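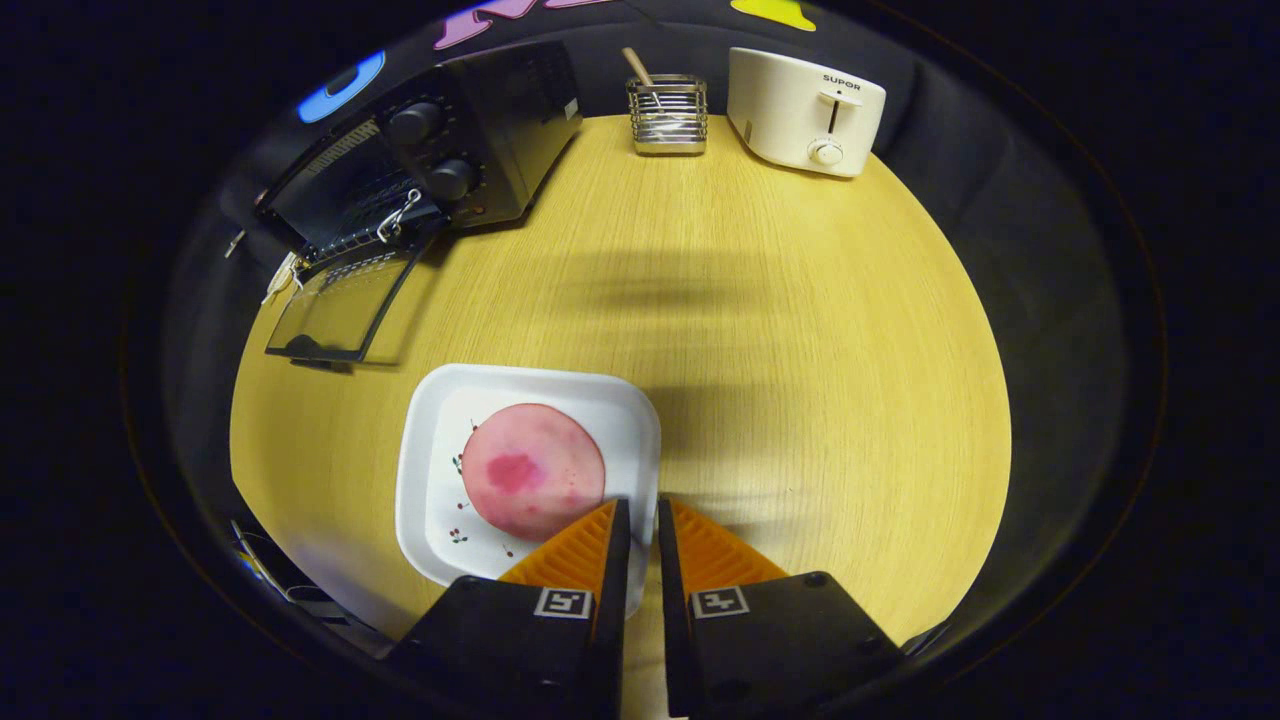
Elif Naz Çetinkaya
Staff writer, toys and games

Jonas at Dernent has a folding shuffleboard table he would like me to love. It costs 47 dollars, it sits on any kitchen table, and the box promises "arcade thrills." I asked him what that means.

"It means you get the feel of the real thing," he said.

The real thing is long and heavy. His is 32 inches, with a hinge across the middle. I asked whether the pucks catch on it.

"Not if you open it all the way." And if a child opens it? He thought for a moment. "There's a latch."

Dernent sold 2,000 of the tables in December, mostly through Farnum, the discount chain. Jonas takes this as proof that families want to play together again. I take it as proof that people buy presents in December, and I told him so. He laughed, a little.

The company says the surface was tested for 400 games. Who played them?

"People in the office," he said. "And my nephews."

Did anyone keep score? "We kept track of the wear."

He was more convincing on Kos, the small dice game that comes in the same box. "Kos is the one I play at home," he said. "You can teach it in a minute, and my mother beats me at it." It is also sold separately, for less, with no hinge.

A bigger table, the Fultari, is planned next. It will have legs – folding ones. I asked if it would be any flatter.

"We're working on that," Jonas said.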